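Trisarix Publishes Revised Care and Setup Procedure for Prello Hand-Held Grippers

CHEETHAM, 25/02/2022. Trisarix today released a revised setup and maintenance procedure for the Prello hand-held gripper, the two-finger tool used by its field teams to record household handling tasks. The procedure takes effect immediately at the Cheetham workshop and applies to all Prello units worked in pairs on soft goods such as blankets, towels and plush articles.

The revision follows an internal review of 129 service records. The review found that most units returned to the workshop had been used on textiles, and that the most frequent finding was fiber packed into the finger joints. The second most frequent was a fingertip pad that had shifted on its backing. Both conditions can be corrected by the operator in the field with a soft brush, a lint-free cloth and the hex key supplied in the carrying case.

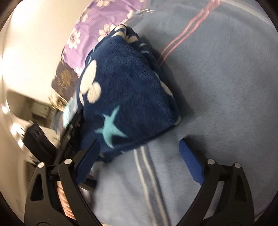
Under the new procedure, each Prello unit is inspected before the first recording of the day and again after every 300 grasps on pile fabric. The operator opens the fingers fully, checks that both pads sit at the same angle, and closes the fingers slowly on a folded cloth. If one pad meets the cloth ahead of the other, the unit is set aside and the linkage is adjusted. Pads are replaced in matched pairs. A single new pad may no longer be fitted opposite a worn one.

The revised text also changes the order of cleaning. Joints are brushed first, with the fingers open, and the pads are wiped last. Compressed air is not to be used at the joints, as it can drive loose fiber deeper into the linkage. Oil is not to be applied in the field under any circumstances. Units that remain stiff after brushing are returned to Cheetham, where the linkage is taken apart, cleaned and reassembled.
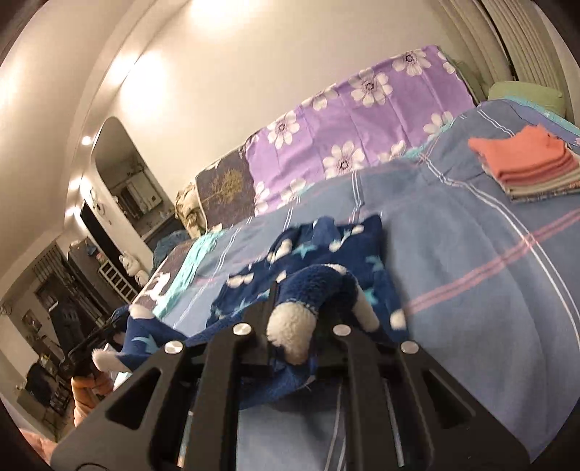 Joint care receives the greatest attention in the new document. Textile work places more demands on the linkage than work with rigid objects, and the procedure calls for a check whenever a bulky article has been held. A fleece item with a fluffy white part, bunched over the top of the gripper close to the round silver screw caps, is a typical case in which the operator should release the article, open the fingers and look into the slots between the finger plates before the next grasp. Any thread found there is to be drawn out by hand along its length. Cutting a thread inside the linkage is not permitted, and a thread that will not come free is a matter for the workshop.

Service intervals have been extended for units that are kept to this schedule. A Prello gripper with a complete inspection log will now be called in for full service after 3756 recorded grasps. Units without a complete log remain on the earlier interval of 700. Logs are kept in Ila, the company's maintenance record system, and are entered by the operator at the end of each session. Paper logs will be accepted through the end of May, after which entries must be made in Ila directly. 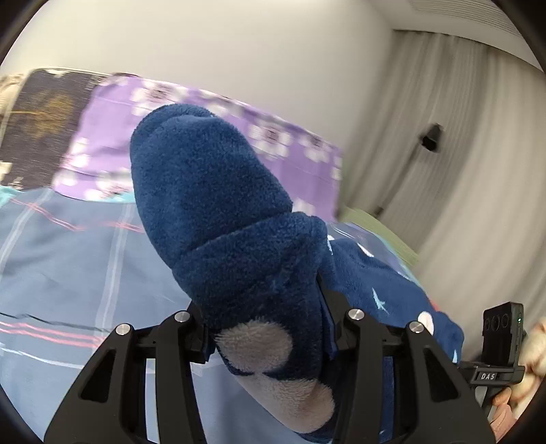 Paired units are to be treated as a set. When one gripper of a pair is withdrawn for service, its partner is inspected on the same bench and the two are returned together. Finger travel is measured on both units and the results are entered side by side, so that a difference between left and right can be corrected before recording resumes. Camera mounts are tightened at the same visit, and the lens is cleaned with a dry cloth reserved for that purpose.

Operators who completed training under the earlier procedure are not required to repeat the full course. A short practical session on pad replacement and joint cleaning is offered at Cheetham and must be completed before an operator signs an inspection log under the new rules. Replacement pads, brushes and hex keys may be requested through Ila.

About Trisarix

Trisarix designs and services hand-held grippers and related equipment for recording manual tasks. Its workshop in Cheetham carries out assembly, calibration and repair of the Prello line.

Inquiries regarding the revised procedure may be directed to the Trisarix service desk, Cheetham.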